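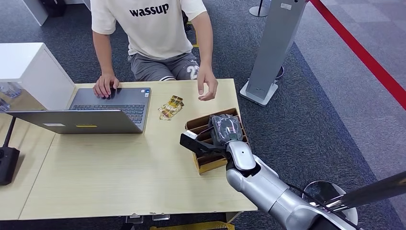

About the Jukness Robotics Club

We're an after-school robotics club for middle and high school students, and if you've found this page because your kid came home talking about grippers at the dinner table, welcome! You're in the right place, and you have our sympathy (it doesn't wear off).

The club started in a borrowed classroom with one set of wheels, a box of mismatched screws and eight students who couldn't agree on what to build. They built a line follower in the end, and then a second one to race the first. Since then 127 students have come through our doors. Some stayed a single term and some stayed until graduation, and a good few still drop in during college breaks to see what we've changed and tell us it was better before.

What we do

Our younger group, which we call Vellon, starts with small driving robots. They learn to wire a motor, read a sensor and write short programs, and they do a great deal of bumping into table legs along the way. Nobody needs any background at all. If you can type your name and you're willing to ask for help, you're ready for Vellon.

The older group is called Skasier, and they work with arms. This year's project is card sorting: the arm is supposed to take printed cards from the tabletop and put them into the compartments of a cardboard box. It sounds like a small thing until you try it. Cards are thin, they overlap, and the glossy ones throw light back at you, so the students spend a lot of sessions with a laptop open beside the box, changing one number, running it again, and writing down what happened. We're fond of that notebook. It has more crossings-out in it than anything else we own.

The Todorova Cup

Every year our students take part in the Todorova Cup, a friendly contest between local clubs. Teams of three get six minutes at the table to show a task of their own choosing, and then they answer questions from the other teams, who are much tougher than the judges. We've won it, and we've also come in dead last with an arm that waved beautifully and did nothing else. Both trips home were pretty loud.

How we run things

Students do the building and the programming. Our coaches teach, check the wiring, and stay close by whenever an arm is powered up, and they try hard to keep their hands in their pockets the rest of the time. Long hair gets tied back, food stays in the hallway, and everyone helps pack up, including the person who has a bus to catch.

Joining

New students start in September. Families are very welcome to come and watch a session first, so send us a note through the contact page and tell us your child's grade and whether they've done any programming before. It's fine if the answer is no. We'll write back with the session times and a short list of what to bring.

Page last updated June 9, 2021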